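Petenell Home Help
Furniture and floors > Wood care

White marks and a sticky surface on an oiled oak table, can I save it without sanding everything?

Asked Mar 23, 2019
Viewed 376 times

Good evening to all. English is my second language, so please excuse me if I use a wrong word for some tool or material.

We have a dining table of solid oak which we bought used when we moved to Umali. It is 236 cm long when both extension leaves are in. The previous owners told us that it is oiled and not varnished, and I believe them, for I can feel the grain very well under my fingers. They gave us also a half-full tin of Stellolier table oil, and said that they put it on once a year, in August, when they could leave the windows open.

I have two problems and maybe they are connected.

The first problem is white marks. Two of them are round and come from a teapot, I am fairly sure. The third is larger and has no clear border, it is where a wet cloth was forgotten over night. They are cloudy and I can't feel them with the finger.

The second problem I made myself. I read that one should oil the table if it looks dry, so I did it. I poured the oil directly from the tin and spread it with a kitchen sponge, then I left it to soak in until the next morning. I did not wipe it. Now the middle part is sticky, paper stays glued on it, and in the evening light it has shiny islands and dull islands. Under the oil the white marks are still there, perhaps a little yellow now.

What I did until now:
- washed it with warm water and a drop of dish soap, no change
- waited nine days with the window half open, a small change
- rubbed one corner with olive oil on the advice of my neighbour, and I regret it

I own no sanding machine and I would prefer not to buy one. We are in a rented flat, on the third floor, and dust is a problem for us. I would like to know if I can remove only the sticky layer, and if the white marks will go out with it or if they need something else. Also, is it necessary to treat the extension leaves at the same time? They have been in the cupboard and they are much lighter in colour than the rest.

Thank you for your patience with a long text.

teapot_regret

3 answers

slowgrain
Accepted by the person who asked

Your table is not ruined. What you have is oil that stayed on top of the wood and began to harden there. An oil of this kind dries by taking oxygen from the air, and a thick layer makes a skin first while it stays soft underneath. This is the stickiness. The surplus must be wiped off while it is still liquid, normally after fifteen or twenty minutes, but please read the tin, each maker has its own time.

As it is only nine days old, I would not begin with sandpaper. Sandpaper on soft oil becomes full in a few strokes and then only pushes the dirt from one place to another. I would do it in this order.

First, get the proper thinner. Look on the back of the tin, there is usually a line which says what to clean the brushes with. With most oils it is white spirit. Buy the low-odour one if you have neighbours close by. Open the windows, put on gloves, and keep every flame away, also the candles.

Wet a cotton cloth with it, not dripping, and rub one small area in the direction of the grain. If the oil becomes soft and comes off on the cloth, continue and change the cloth often. Where it stays hard, take a white nylon pad (the soft sort, without the green scratching side) and use it with the thinner. Don't use steel wool on oak. Small pieces of steel remain in the pores, and with the first water they react with the tannin of the oak and you get black points. I have seen this on my own window sill and it is much worse than what you have now.

Wipe everything again with a clean cloth and leave it for two days. It will look terrible, grey and patchy. Please don't lose courage in this moment, it is normal.

For the white marks there is a good chance that at least the teapot ones become weaker from this treatment. White means that moisture sits in the finish. If they had been black, it would be in the wood itself, and that is another and longer story. If after two days you still see them, put a dry cotton cloth on the mark and go over it with a warm iron, no steam, the water container empty. Only a few seconds, lift, look, repeat. Do this only when the smell of the thinner is completely gone.

If even the iron doesn't help, then yes, some light sanding by hand. Begin with 240 and finish with 400 paper round a cork block, always with the grain, and over a whole board from one end to the other. When you sand only the spot, you will see the spot for ever. By hand it makes less dust than you fear. A vacuum cleaner held beside the block by a second person takes nearly everything.

After this comes the new oil. For the middle part of your table I would measure 50 ml into a jam jar and try to get to the end with it. People always take too much. Spread it with a cotton cloth, wait the time which is written on the tin, then wipe as if you wanted to remove all of it again. What should stay is already in the wood. Next day a second thin coat if it looks thirsty.

Very important: the cloths with oil can heat up by themselves and burn. Don't put them in a heap and don't throw them in the kitchen bin. I spread them flat outside on the balcony rail until they are stiff, or I put them in a bucket with water.

About the leaves. Oak becomes darker and more yellow with light, and yours were in a cupboard. Oil them together with the table so that they are protected, but the difference in colour will only go away with time. Put them in for a summer and it will be less.

The olive oil corner needs more thinner than the rest, as olive oil never dries really. Do it twice.

Comments

teapot_regret: Thank you very much, this is more than I hoped for. The tin says white spirit, and wiping after 15 minutes, in quite small letters. I did not read that side.

slowgrain: Nobody in my house reads that side either. Please write how it went.

teapot_regret: Small report. The sticky layer came off on the first evening, with many old T-shirts. The teapot rings disappeared with the iron. The big mark from the wet cloth is weaker but I can still find it when I know where to look. I will do this board by hand next week.

harbourkitchen

I agree with the answer above and I want only to add something about the time after, as the repair is the smaller part of the work. We have also an oiled table, beech in our case, and three times I have repaired it before I understood that our habits had to change.

An oiled surface is open. It gives a nice touch but it has not the armour of a varnish. So think what happens on it every day. At our house the table is for eating, for homework, for mending, for playing, and in December for gluing paper stars. No oil in the world can stand all of this without help.

What we do now is that the wood is free when we have guests or on a quiet day, and in the ordinary days there is a cloth over it. I resisted this for a long time, I found that it was a pity to buy good wood and hide it. Now I don't see it like this. A cloth is washed and the table is not.
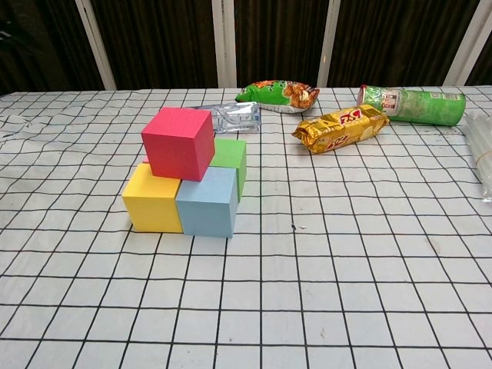

Our everyday cloth, the white one with the black grid, in use with the foam cubes.

Some things I learned with cloths. A thin cloth alone doesn't protect against heat. For hot pots we use cork mats, thick ones, on top of the cloth. Below the cloth you can put a felt pad, the sort sold by the metre, but take one where the side which touches the table is fabric. The ones with a plastic or rubber back can stick to fresh oil and leave a print. I had the pattern of such a pad in my beech for a year.

Wait before you cover a table which has been newly oiled. The surface can feel dry after a day, but inside it still works for two or three weeks. In this time I put nothing on it over night. If something must stand there, I put small wooden slats under it so that air comes below.

And when water goes through the cloth, take it off immediately, also if you are in the middle of the dinner. A wet cloth which lies is exactly how your third mark was made. I fold the wet part up, dry the wood with a kitchen towel and put the cloth back only when both are dry.

For the cleaning I use a well wrung cloth with clear water, and from time to time a wood soap, the white sort for light woods. Normal dish soap removes a little of the oil each time. After some months the place where the children sit is dull and the place of my husband is not, you can guess who spills more.

One question to slowgrain if you are still reading: have you tried the hard wax oils? In the shop in Murkier they told me that it is a stronger finish and can go directly over the old oil, but they would say this of everything that stands on the shelf.

Comments

slowgrain: I have it on the kitchen worktop and I am content. Over an old oil it usually holds, provided the old one is thin and fully dry. Make a test on the underside of the table and wait a week. On a sticky base I would never do it. It is also more difficult to repair in one spot.

teapot_regret: The felt pad is a good idea. I had one with rubber in the basket already, so you came in the right moment.

harbourkitchen: Then leave it in the basket!

pinewoodpete_no

mayonnaise. put it on the white ring, leave 1 hour, wipe. my mother did it always and it worked on her sideboard

Comments

slowgrain: Her sideboard was probably lacquered or polished with shellac, there it can help a little. On open oak you only put in more fat which doesn't dry, the same as with the olive oil.

pinewoodpete_no: possible, it was very shiny

teapot_regret: I thank you all the same, but my table has had enough salad.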